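Szűcs Court Residents' Association
Minutes of the ordinary meeting held on July 9, 2026 in the ground floor common room

In the chair: Ferenc Pintér
Apologies: flats 4 and 12
Minutes taken by: the secretary

1. Minutes of the previous meeting
The minutes of the May meeting were approved with one correction. Under item 3, "cold riser" should read "hot riser". The chair signed the corrected copy.

2. Matters arising
2.1 The stopcock in the east stairwell has been labelled. The label for the west stairwell is still outstanding.
2.2 The letter to Melen about the access gate was sent. Melen replied that the gate motor is out of guarantee and offered a service visit at the standard rate. Accepted.
2.3 The noticeboard key has not been found. A new lock will be fitted.

3. Water charges
3.1 The secretary reported the reading of the bulk meter for the quarter. Consumption was 201 cubic metres, against 158 in the quarter before. The sub-meters in the flats do not account for the rise.
3.2 Possible causes were discussed: a running cistern in one of the flats without a sub-meter, loss between the bulk meter and the risers, and higher use in the shared laundry. A member asked whether the bulk meter had been read on the same day as the sub-meters. It had not. The gap was four days.
3.3 Agreed that all meters be read on one day next quarter, and that Clirnelent be asked to quote for a leak test on the buried section of pipe.
3.4 A proposal to install sub-meters in the remaining flats was put off until the quote is received.

4. Shared laundry
4.1 The laundry has no meter of its own. Its water is charged to the common account and divided by floor area. Two members considered this unfair to small flats. The chair pointed out that a change in the method of division needs a vote of all owners under the house rules.
4.2 Fitting a separate meter on the laundry feed was agreed in principle. The pipe is accessible behind the boxing and no wall need be opened.
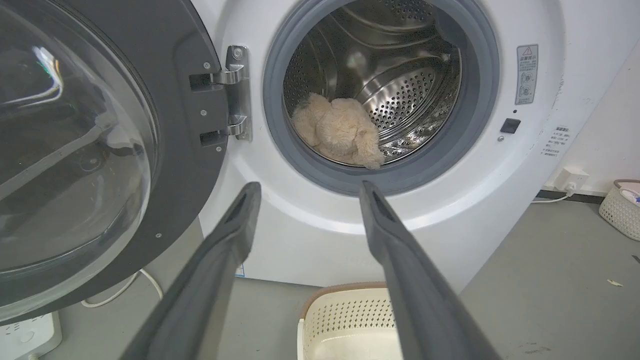
Washing machine with the door open, showing the door seal and drum. Item 4.

4.3 Users are reminded to leave the machine door open after a wash, to wipe the rubber seal and to empty pockets before loading. Dyeing of fabric is not permitted. The notice will be reprinted in larger type.
4.4 Booking sheet. Slots booked and not taken up within half an hour may be used by others. One member objected that half an hour is too short for people returning from work. The rule stands until the next meeting.

5. Roof and gutters
5.1 Lomia cleared the gutters on the courtyard side. Their invoice for 113 euros was approved for payment.
5.2 The contractor noted a slipped tile above the west stairwell. No damp has been reported on the top floor. Agreed to have the tile refixed when the street side is done.

6. Bicycles
6.1 Bicycles without a flat number will be tagged. Those still tagged and unclaimed after two months will be moved to the cellar.
6.2 A request for a second rack by the bin store was refused for lack of width. The passage must be kept clear for the bins.

7. Any other business
7.1 The hall light timer switches off too early for the upper floors. The secretary will ask the electrician to lengthen the interval.
7.2 Flat 9 gave notice of bathroom works. The water will be shut off on one morning and a notice will be posted beforehand.

8. Actions
Label for west stopcock: chair
Leak test quote from Clirnelent: secretary
Price for laundry meter, supply and fitting: secretary
Reprint of laundry notice: flat 7
Payment to Lomia: chair
Bicycle tags: flat 2

The next meeting will be called once the leak test quote has been received.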